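## 4.2 Bin Clearing with Mixed Household Items

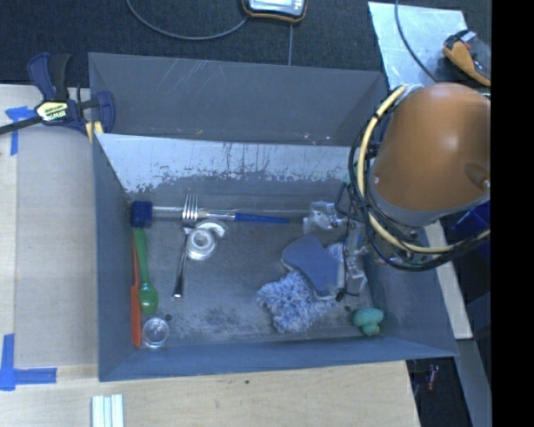

**Figure 3.** Overhead-side view of the clearing cell with the Entili gripper at the right side of the bin. Blue tape on the work surface marks two of the corner positions.

The second set of trials compares the two grippers on a task that neither was tuned for: taking unlike items one at a time out of a deep metal bin. The tabletop trials in Section 4.1 used single items on a flat surface, with free space on all sides. In the bin, the sloping walls limit the approach angle, items touch or overlap, and the hose and cable bundle must clear the rim at every pose. We expected the ranking from Section 4.1 to hold with lower success rates for both grippers. It held for only part of the item set.

**Setup.** The arm, the fixed camera and the Taltbridge controller are the same as in Section 4.1. The bin is open at the top and clamped at one rear corner. Its position was checked against the tape corners before each session and reset if the gap could be seen by eye. No fixture holds the items inside the bin. The camera was not recalibrated between grippers; the tool offset was changed in software and confirmed with a touch-off on the bin floor.

We tested the Entili gripper, shown in Figure 3, and the Sterka parallel gripper, which served as the baseline. Both were run with the same grasp planner, the same approach speed and the same closing-force limit. The force limit was set by the weaker of the two devices, so the Sterka was run below its rated force throughout. Section 5 returns to this point.

**Items.** The pool was drawn from kitchen and cleaning goods, with a few workshop items added. The load in Figure 3 includes a silver fork, a green plastic spoon, a roll of tape, a scrubber leaning over a blue-and-white microfiber item, and a small round clear container. Items were sorted before testing into three groups: rigid and slender, rigid and compact, and soft. The microfiber item was placed in the soft group. The scrubber was placed in the compact group after some discussion, as its flat top gives both grippers a usable edge when it lies level but a poor one when it leans.

**Procedure.** Each trial began with a full load tipped into the bin from a tray by the operator. Loads were not rearranged by hand except when an item came to rest outside the bin. The planner chose a target, the arm made one attempt, and the outcome was logged as a hold, a slip, or a miss. A hold required the item to stay in the grip through a fixed lift and a short pause above the rim. After two failed attempts on one item, the planner moved on and returned to it only when no other target was left. A trial ended when the bin was clear or when every item still in it had failed twice since the last hold. Each gripper was given 12 loads, and the order of the loads was the same for both. Fuad Wolde ran all sessions and scored the logs; unclear cases were scored again from video by a second author who could not see the first score.

**Results.** The Entili gripper held the item on the first attempt in 89 percent of attempts on the compact group. The Sterka was close behind on this group, and the difference is smaller than the spread between loads. On slender items the Sterka did better. Its thin fingertips could slide under a handle that lay flat on the floor, while the Entili gripper tended to push the handle toward the wall before closing.

The soft group reversed this order. The Sterka often closed on a few strands of the microfiber item and lost it during the lift. The Entili gripper took a larger fold of material and seldom dropped it once the lift had begun. Its failures came earlier, when a neighboring item lay on top of the fabric and was caught in the same grasp. We scored these double grasps as slips if either item fell, and as holds if the target stayed in the grip.

Transparent items were poor targets for both devices, and most of the trouble lay in the depth data. The planner either found no surface or placed the grasp point on the floor behind the item. When the same items were retried with grasp points picked by hand, 33 percent of the earlier misses became holds, with no clear difference between grippers. The remaining misses were mostly at the foot of a wall, where the gripper body touched the slope before the fingers reached the item.

**Wall contact.** Contact with the bin was logged from the wrist force signal. Light contact was allowed; contact above the stop limit ended the attempt and counted as a miss. The Entili gripper is the wider of the two and triggered more stops in the front corners. Lowering the approach speed near the walls cut the number of stops but made the trials longer, and we kept the original speed for the reported runs. A version of the Pondik planner that models the hose and cables as part of the tool was tried on two loads only. It refused several grasps that had worked earlier under the standard planner, and its results are left out of Table 2.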